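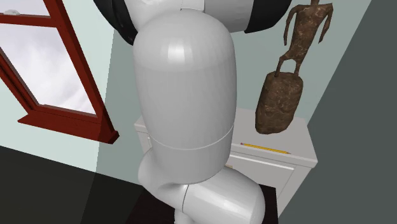
白色外壳，一道细接缝

成年以后才学琴，买一台旧立式到底值不值？
版块：键盘与闲谈

晚风里的踏板（楼主）
各位好，潜水很久了，第一次发主题，写得啰嗦，大家倒杯茶慢慢看。
我今年33岁，小时候没有学过琴，只在姨妈家里摸过几回。那台琴是深色的，琴盖上总铺着一块钩花的布，掀起来有一股旧木头和樟脑混在一起的味道，我一直记到现在。去年四月搬到Kasville，房子租在三楼，没有电梯，客厅朝北，夏天还算凉快。安顿下来以后就开始跟一位老师学，用的是朋友借我的电钢，弹到现在，简单的小步舞曲能从头到尾磕磕绊绊走一遍了。
问题就出在这里，老师家里是真琴，我每次上课都觉得手指像换了一双。在家里练得好好的渐弱，到了老师那儿要么没声音，要么砰的一下。老师脾气好，说慢慢就习惯了，可我心里痒得很，回家路上满脑子都是买琴。
前阵子在二手网站上看到一台Stevorov立式，胡桃色，卖家说家里孩子学了两年就不弹了，一直盖着罩子放在书房。价钱不高，比一台像样的新电钢还便宜一点。我去看了，键盘手感偏沉，中音区很好听，像有人在隔壁房间低声说话；高音有点干，低音里有一根弦嗡嗡的。踏板踩下去吱呀响，卖家说上点油就好。
我喜欢得不行，可是回来越想越怕。搬运、调律、邻居、潮气，样样都是我没经历过的。想请教大家：
旧立式适合我这样的成年初学者吗？看琴的时候我漏看了什么？北向的客厅，夏天潮冬天又开暖气，琴受得了吗？
先谢谢大家，回复我都会认真看的。

雨水落在低音谱号上
楼主写得真好，看得我也想起外婆家的琴了，那块钩花布是不是全国统一发的呀！
先说结论，我支持买。我也是成年以后学的，前面用电钢，后来换了一台比你这台还旧的立式，搬进来那天晚上我一个和弦按下去，坐在那儿听它慢慢散掉，听了好久。电钢也有延音，可是真琴的那个声音是从木头里往你身上走的，脚底板都能感觉到。为了这一点，我每天下班都愿意坐下来弹一会儿，哪怕很累。对成年人来说，愿意坐下来这件事比什么都要紧，我们没有家长拿着尺子在旁边站着嘛。
不过低音嗡嗡响的那根弦你要问清楚。有时候是缠弦松了，有时候是琴桥有裂缝，两种情况花的钱差得远。花点钱请一位调律师陪你去看，千万别省。

铁板与榔头
我来泼一盆冷水，楼主别嫌我。
我做调律和维修将近二十年，见过太多这样的琴：价钱便宜，外壳漂亮，罩子一掀开主人就爱上了。琴放着不弹，并不等于保养得好。盖着罩子放在书房，毛毡照样会被虫蛀，弦轴照样会松。卖家说的"上点油就好"，我听了就头疼，踏板吱呀多半是弹簧和木头摩擦，或者皮垫磨光了，随便往里滴油，油渗进木头和呢毡里，后面的人要骂的。
看琴的时候请把上门板和下门板都拆下来，让懂的人看弦轴板、看音板、看击弦机的轴架。弦槽有多深，榔头就弹了多少年，这个骗不了人。还有，琴键手感偏沉，可能是设计如此，也可能是中轴受潮发涩，初学者分不出来，练久了手腕会出毛病。
我的意见：没有专业的人陪着看过，不要买。看过了没有大问题，再谈价钱。

晚风里的踏板（楼主）
@铁板与榔头 谢谢前辈，一点也不嫌，冷水泼得及时，我昨天差点就把定金转过去了。踏板的事我记下了，绝不乱滴油。
@雨水落在低音谱号上 你说的那个和弦慢慢散掉，我在老师家也偷偷听过，老师去厨房倒水的时候我就按着不放，哈哈。

三文鱼不弹巴赫
我跟前面两位都不太一样，我劝楼主先别买，跟琴的好坏没什么关系。
三楼没电梯，北向客厅，租的房子。楼主有没有想过，明年房东说要卖房子，你的琴怎么下去？我以前也有一台立式，搬了一次家，搬运费加上落地之后重新调律、修被磕坏的琴脚，心疼得我好几天不想说话。后来又要搬，我咬咬牙送给了同事，现在弹的是好一点的电钢，戴上耳机，夜里弹到多晚都行，楼下的老太太见了我还笑眯眯的。
我知道很多人看不起电钢，可是我练琴的时间反倒比以前多，因为随时能弹。以前下班到家吃完饭，一看表就不敢碰琴盖了。成年人的时间都是边角料，边角料多半在夜里。

雨水落在低音谱号上
@三文鱼不弹巴赫 夜里这个我承认，我也是周围邻居好说话才敢弹。但是弱音踏板加一层呢子，声音能压下去很多的，也不是完全没办法呀。你那台琴送了同事，后来去听过吗？

三文鱼不弹巴赫
听过一次，同事的女儿弹的。弹得比我好。我在人家沙发上吃了很多橘子，没好意思多待。
中间那个弱音我用过，手感会变，力度全闷在里面，练出来的轻重跟白天不是一回事。我觉得那样还不如耳机。

铁板与榔头
中踏板弱音确实会改变触感，长期只用它练习不好，偶尔用用没关系。另外劝大家别自己往里加呢子，我拆过一台，里面塞了一条秋裤。

胡桃夹子没夹住
秋裤！！我笑得把茶喷在谱子上了，是那本刚从图书馆借的谱子，完了。
我来说说地毯。楼主既然怕楼下听见，地毯真的要铺，而且要厚。我在Türkmen那家铺子买了一块羊毛的，颜色老气，我先生说像他爷爷的马褂，可是铺上以后楼下说好多了，连踩踏板那种咚咚的声音都轻了。立式琴很多声音是顺着琴脚和地板往下传的，只在墙上贴吸音棉没什么用。琴脚底下再垫一层托碗，别让轮子直接陷进地毯里，不然以后琴会歪。
还有，搬进来第一件事是提着点心去敲邻居的门。我带的是自己烤的苹果派，烤糊了一角，人家也高高兴兴收下了，后来我在走廊里碰见她，她问我最近怎么不弹那首慢的了。你看，弹琴有时候也会弹出朋友来的。

铁板与榔头
地毯有用，不过别让它把琴底下整个堵严。立式琴的音板在后面，琴背离墙留一点空，声音才出得来，空气也流通。北向的房间本身不是坏事，没有太阳直晒，比南向落地窗边上强得多。怕的是暖气片就在旁边，还有夏天连着几个礼拜开窗又关窗，湿度一上一下，音就跑了。
湿度计买一个，放在琴边上，每天路过看一眼。

老谱夹
说到湿度，我推荐Plinddale的加湿管，挂在下门板里面那种，冬天灌水，拔掉塞子就行，便宜，不费电。我家那台挂了好几个冬天，调律师来了都说音准稳。

铁板与榔头
@老谱夹 这个我要唱个反调。加湿管我见过漏的，水滴在踏板的木条上，发现的时候已经起毛了。你用得好是你细心，楼主是新手，我更愿意推荐整个房间用加湿器，夏天再用除湿机，人也舒服。

老谱夹
我没漏过，不过我确实每次灌完都拿纸巾擦一遍再挂上去。整个房间加湿要看房间大小，客厅跟厨房连着的话，水全跑到抽油烟机里去了。各家情况不同吧，我保留我的意见，你也保留你的，咱们都别生气。

铁板与榔头
不生气，我干这行要是为加湿管生气早就气死了。擦干净再挂，这一点我赞成。

晚风里的踏板（楼主）
大家讨论得太热闹了，我捧着手机在厨房里看，锅里的汤差点烧干。
汇报一下进展。昨天约了一位本地的调律师陪我又去看了一次琴，卖家人很和气，还给我们切了梨。调律师把门板拆下来，拿手电筒照了好久，我在旁边大气不敢出，像陪家里人看医生。他说弦轴还紧，音板没看到裂，榔头上有弦槽，但是可以修整；低音嗡嗡响的那个，他拧了一下，说是缠弦松了，换一根就好。手感沉，他试了几个键，觉得是中轴有点涩，调整一下会轻一些。踏板是皮垫的事，跟铁板前辈说的一模一样！
他还在琴里面发现了一支铅笔、一枚纽扣，和一张折起来的小纸片，上面用小孩子的字写着"今天不想弹"。卖家看见了，拿在手里笑了好一会儿，然后把纸片收进了钱包里。我站在那儿，忽然觉得这台琴跟我亲近了好多。
三文鱼说的搬家问题，我也认真想了。我和房东通了电话，她说短期内没有打算卖，可是口头的话也只能听一听，我心里有数。我现在的想法是，如果买，就把电钢也留着（借我的朋友说不急着要），白天弹真琴，夜里戴耳机，两边都不得罪。 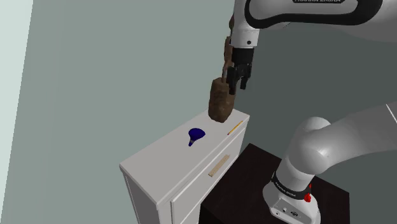

本帖最后由 晚风里的踏板 于 2022年10月1日 编辑

补充一点：有几位私信问我在哪里看的琴，地址不方便贴出来，请大家谅解。那家同城没有第二台了，想找类似的朋友可以多翻翻二手版，耐心一点，我也是翻了一整个夏天才翻到的。
另外上面写调律师拧低音弦那一段，我原先写成了"调弦"，调律师朋友提醒我说法不准确，他是把弦松下来，顺着缠绕的方向多拧了一点再装回去试，当时杂音小了，可还是有，所以才说换。外行转述内行的话，总要走一点样，请多包涵。

三文鱼不弹巴赫
两台都留着，这个办法好，我收回一半的反对。剩下一半留到你找人搬上三楼那天再说。
找搬运一定要找专门搬琴的，普通搬家公司嘴上都说能搬，到了楼梯转角就开始互相埋怨。先把楼梯转角量好，把照片发给他们看。价钱问清楚是不是包括楼层费，我当年就是吃了这个亏，人和琴都堵在楼梯上了，那时候说多少你都得给。

胡桃夹子没夹住
纸片那段我读给我先生听了，他也笑，笑完说咱们家琴里不会也有吧。我们家孩子现在坐在旁边一脸无辜。
楼主，琴到了以后先别急着调律，让它在新房子里待上一阵子，适应适应温度湿度再请人来。刚到那几天音不准你也弹，就当它在倒时差。

铁板与榔头
这句对。搬进去先放着，换弦和修整榔头可以等调律那次一起做。新换的低音弦会走音，过一阵子还要再调，调律师要是没提，你主动问一声，免得到时候以为人家没做好。
楼主找的那位听描述是仔细人，拆门板肯花时间看的都不坏。梨也切了，价钱可以再谈一谈，该修的几样列个单子给卖家看，态度好一点，别压得太狠。

秋天的节拍器坏了
插一句题外话，看到有成年初学者就想问，你们都用什么教材？我老师让我用给小朋友的，每页都有小熊，我弹到现在看见小熊就手心出汗。

雨水落在低音谱号上
哈哈哈我也是小熊出身！你可以跟老师商量，技术的部分照着小熊来，另外挑一首自己真心喜欢的曲子，哪怕难一点，每天啃一小节。我当时挑的是一首很慢的摇篮曲，啃了一整个冬天，弹得东倒西歪的，可是每天最盼的就是那一小节。节奏不稳就把左手单独拿出来唱，唱出声，别怕家里人笑话。

老谱夹
我不赞成太早啃难的，手型容易坏，坏了再改比从头学还苦。小熊就小熊，小熊后面有很好的曲子，翻过去就看见了。

雨水落在低音谱号上
@老谱夹 可是成年人要是天天只弹小熊，可能还没翻到后面就不弹了呀。手型有老师盯着呢，一小节一小节的，坏不到哪里去。

老谱夹
有老师盯着我就放心一些。自学的朋友还是听我的。

秋天的节拍器坏了
谢谢两位，我打算小熊照弹，另外偷偷学摇篮曲，先不告诉老师。

晚风里的踏板（楼主）
我也是小熊同学，握手！
琴定下来了，价钱谈下来一点点，刚好够换弦和修榔头。卖家问我能不能等她女儿放假回来再弹一次，然后再让人搬走，我说当然可以，多等些日子也没关系。这段时间我正好把客厅收拾出来，书架挪到暖气那边，琴放在靠里的墙，离墙留一点空，湿度计昨天已经到了，我把它摆在将来放琴的地方，每天早上去看一眼，像探望谁似的。
地毯还没有定，胡桃夹子说的那种我喜欢，就是不知道跟胡桃色的琴配不配。有没有人家里是深色琴配红地毯的？

胡桃夹子没夹住
配的配的！越老气越配。先量好尺寸，要比琴凳往后拉开的位置再大一圈，不然凳子腿一半在毯子上一半在地板上，坐着老想往一边歪。点心也可以开始练起来了，苹果派记得中途转个方向，我那个就是没转才糊的。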